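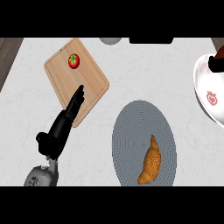 Hello all,

I have read the message about oiling kitchen boards two times now, and I would like to add my experience, because I did it wrong for many years. I used olive oil from the cupboard, and after one summer the board had a smell that did not go away with any soap. Now I use only food-grade mineral oil, the 500 mL bottle from the hardware store in Telby. A rectangular board with rounded corners and a thin groove near the edge, like the light wooden one on the marble counter, needs a bit more care than a flat one. The oil likes to sit in the groove and becomes sticky there, so I go along it with a folded cloth on the end of my finger. After this I let the board stand on its side overnight – not lying down, or one face gets more air than the other and the board can bend.

On September 8, 2020 a member in Rotville wrote:

> I bought a maple board at the Cledgate market in August and
> the seller told me to oil it every 2 weeks. My neighbour says
> this is far too often and that once a season is enough. Who is
> right? Also, can I warm the oil first? I have heard it goes in
> better, but I don't want to start a fire in my kitchen.

For the first question, I think both are a little right. When the board is new it drinks a lot, so I would follow the seller until the colour stays even after washing. Later you can put a few drops of water on it. If they stay round, leave the board alone. If they go flat and make a dark spot, it is time.

For the second question, please do not put the oil on the stove. I stand the closed bottle in a bowl of warm tap water for 5 minutes and this is enough for me.

One question of my own. Has anybody tried the Obi board wax? The small tin is 105 g and I find it expensive, but my sister's spoons look very nice with it. I would like to know if it leaves a taste on bread – my family is sensitive to this.

Kind regards from Telby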